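Section 4. Setting Up the Husto Dehydrator for Fruit

Read Section 3 (Electrical Connection) before starting. The instructions below apply to the standard cabinet with 9 trays.

4.1 Placement

1. Set the cabinet on a level, heat-resistant surface.
2. Leave 5 inches of clearance behind the fan grille.
3. Slide the drip pan into the lowest slot until it stops.
4. Insert the trays with the raised lip facing the door.

CAUTION: Do not operate the cabinet on carpet. Fibers drawn into the intake can block the fan and trip the thermal cutoff.
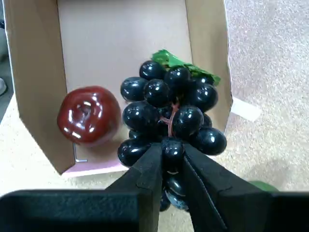 Can the trays be loaded before the cabinet is warm?
Load them only after the preheat light goes out. Fruit placed in a cold cabinet dries unevenly, and the lower trays may need extra time.

4.2 Preparing Fruit

1. Wash the fruit and discard any pieces with soft spots.
2. Core apples and slice them to an even thickness.
3. Remove grapes from the stem. Dip them in boiling water for a few seconds to split the skins, then drain.
4. Arrange the pieces in a single layer with space between them.

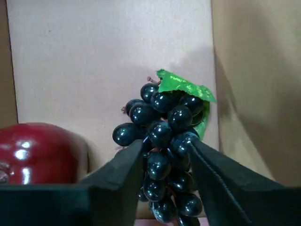
Grape bunch with leaf and stem attached.

Note: Seedless grapes are recommended. Grapes with seeds must be halved and seeded first.

4.3 Drying Cycle

1. Turn the dial to FRUIT and press START. The cabinet preheats for almost 70 minutes on first use and for a shorter time after that.
2. Load the trays when the preheat light goes out, working from the bottom slot up.
3. Rotate the trays front to back halfway through the cycle.
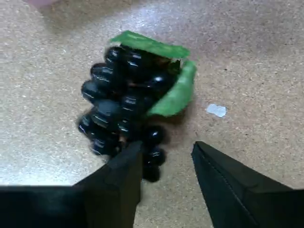
4. When the cycle ends, let the fruit cool on the trays with the door open. Warm fruit feels softer than it is and should not be tested until it has cooled.
5. Cut one piece from each tray in half. If moisture beads along the cut, return that tray to the cabinet.

CAUTION: Tray edges remain hot after the fan stops. Use oven mitts.

4.4 Conditioning and Storage
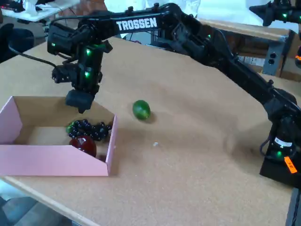 Dried fruit must be conditioned before long-term storage. Fill glass jars two-thirds full, seal them, and shake once a day for a week. If condensation forms on the glass, repeat Section 4.3 for that batch. Sealed jars can then be moved to a dark cupboard. An open, shallow cardboard tray like the pink one on the cork-topped table can be used to carry jars, but not to hold unwrapped fruit, as cardboard takes up moisture and odors. Label each jar with the fruit and the month of drying (for example, APPLE, AUGUST).

Replacement trays and door gaskets are available from the Brollstead parts counter. Have the model number ready when ordering.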